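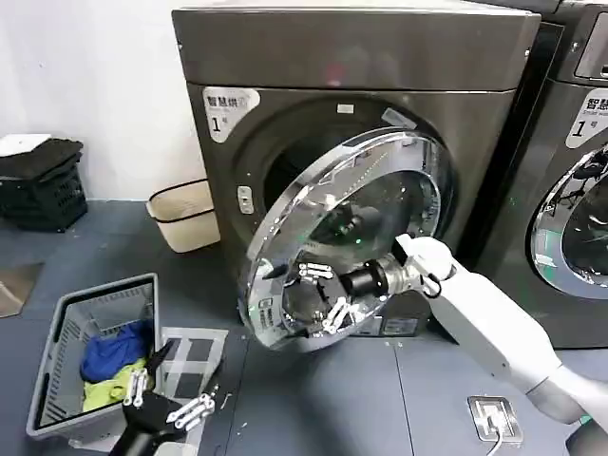 Secadora de carga frontal

La secadora de carga frontal es un electrodoméstico que extrae la humedad de la ropa mediante aire caliente y un tambor giratorio. Se distingue de la lavadora, con la que se la confunde a menudo, en que no lleva agua – detalle que algunos usuarios descubren con el detergente ya dentro.

Puerta

Suele ser redonda, con un aro exterior y un cristal abombado, y se abre hacia un lado. El cristal permite vigilar la colada, actividad de escaso rendimiento y notable arraigo.

Uso colectivo

En las lavanderías compartidas las máquinas se numeran, lo que facilita discutir por ellas. La residencia Tidulov, con 218 inquilinos, fijó turnos de 40 minutos y un margen de cortesía de 30 segundos. Su reglamento, redactado por Zübeyde Demirtaş, dedica más páginas a los calcetines huérfanos que a los incendios.

Mantenimiento

El filtro de pelusa debe vaciarse tras cada ciclo. En la práctica se vacía en diciembre.

Véase también: tendedero, plancha, encogimiento de la lana.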